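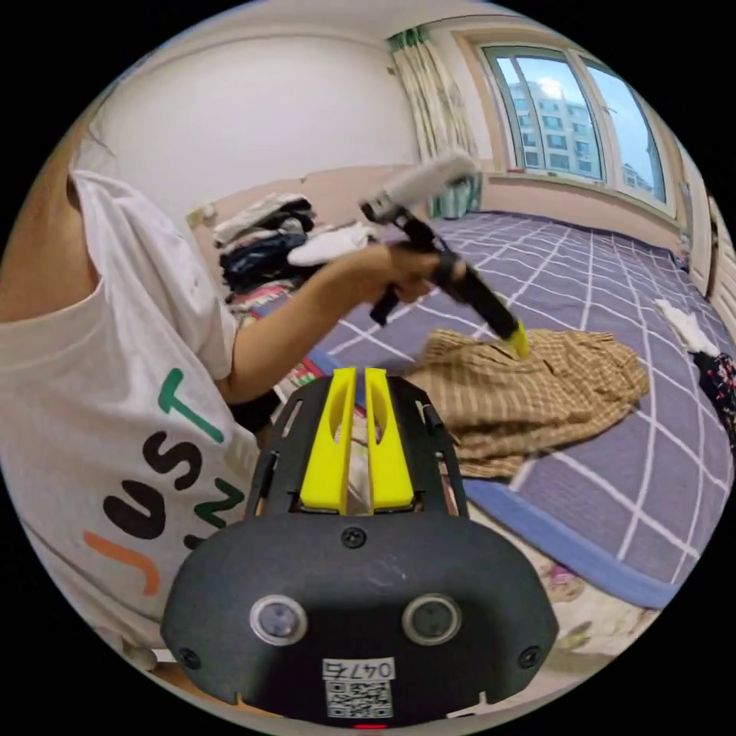
Forums > Home & Laundry > Folding and storage

Plaid shirts - fold or hang?
Posted in June by Gretell
4 comments

My wardrobe rail is packed so I'm moving shirts into drawers. How do I stop the collars going flat?

Warnstead
Button the top one, fold the sleeves in, then stand them on edge. I've got 16 in one drawer and they're fine - just don't squash them.
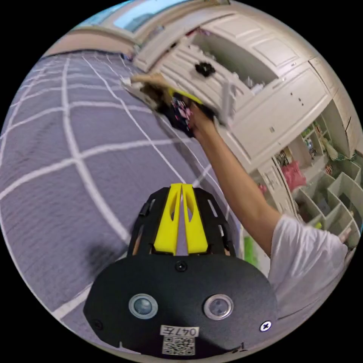
Folded clothes on their way into the drawer

Olledau
just hang them?? drawers are for socks

9 shares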